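Search this list
Enter search terms
Advanced search

Subject: Re: demos for the lamp task, how many and how careful?
Date: 12 Sep 2023
List: Risel users

Replying to the list so the answer ends up in the archive. I had the same questions in July and found almost nothing.

> We're getting started with remote-control demonstrations on a two-handed
> setup and the task is tabletop stuff: desk lamp, power strip, small
> objects. Three questions.
>
> First, how many demonstrations did you record before the policy did
> anything useful? Our people are slow and I'd like to know what I'm
> asking of them.
>
> Second, do you keep the ones where the operator fumbles, or throw
> them out?
>
> Third, do you clear the table down to the lamp and the strip, or leave
> other things lying on it? The Anano write-up says clear it. I have
> also heard the opposite.

On the number: we recorded 300 for the lamp task before we trained on it. I wouldn't read much into that. We picked the figure ahead of time and kept going until we hit it. The first policy that reached for the right object every time came from a smaller set, but it had only seen the lamp in one corner of the table, so it was good at one corner of the table.

What helped more was changing who was driving. We had 2 operators at first and you could tell from the recordings which one it was. One came at everything from above, the other slid in from the side, and the policy learned something halfway between that was worse than either. We wrote down an approach for each object and had both people follow it. It's half a page. Lamp by the base, not by the neck. Plug by the body, never by the cord. If the hand is in the wrong place, back out and come in again, don't twist the wrist until it works.

That last rule matters if you're on remote control. When you guide an arm by hand you feel it when the joint is near its limit. Through the gloves you don't, and people will push into a posture the robot can hold but can't move out of. Our new operators all did it for the first few sessions.

On fumbles: we keep them if the operator recovers, and drop them if the operator gives up or someone has to reach in. A dropped plug that gets picked up again is useful. A dropped plug followed by a long wait while the operator works out where it went is less useful, and we trim the wait. Trimming by hand is dull work. The Korkville people have a script that cuts any stretch where both hands hold still, and it mostly does the right thing, but it also cut the pause before a grasp in a lot of our recordings and the policy got hasty. If you use it, set the threshold longer than the default.

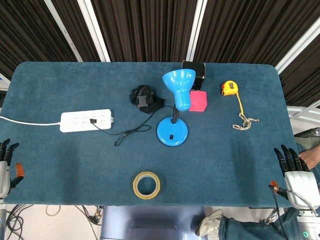 On clearing the table: we leave things out. We started with it cleared, and the results looked very good until somebody put a mug down. Now every session has a few objects that have nothing to do with the task, and we move them between recordings. Tape, rope, a small block, a bag, whatever is in the bin. Soft things are worth including. A crumpled bag never looks the same twice, and the policy has to learn that it can be ignored.

Cords are the exception. I would start with the cord laid out in one open loop and keep it that way for the early recordings, then let it get messier. We did it the other way and lost a week to demonstrations where the finger had caught the cord and the operator couldn't see it from the head camera. If you have a second view from the side, turn it on for anything with a cable in it.

A few smaller things you didn't ask about.

Agree on where the hands start. We use both hands raised at the sides of the table, fingers up, and a recording doesn't begin until they're there. Before we had that rule the first part of every file was different for no reason.

Cover the table if the top is shiny. We use a dark cloth. It also keeps small parts from skating off when a finger bumps them.

Keep sessions short. Our limit is 9 recordings and then a swap — the tenth was always the one we ended up deleting. Operators will tell you they're fine to go on.

Number the files from the start and don't reuse numbers when you delete one. We did reuse them for a while, and file 1858 is now two different recordings depending on which drive you look at. I still haven't sorted that out.

I can't help much on the Bepari gloves. We tried a pair and the thumb tracking drifted on us, but they were an early set and I hear the newer ones are better. If anyone here has used them for plugging and unplugging I'd like to know how they hold up, the thumb does most of the work there.

I can post the half page of operator rules if it's any use. It's written for our own lamp and strip, so you'd need to change the object names.

> Thanks in advance, and sorry if this has been covered. I searched
> the archive and didn't find it.

It hasn't been, as far as I know. The thread on glove calibration is the closest and it stops before anybody gets to recording.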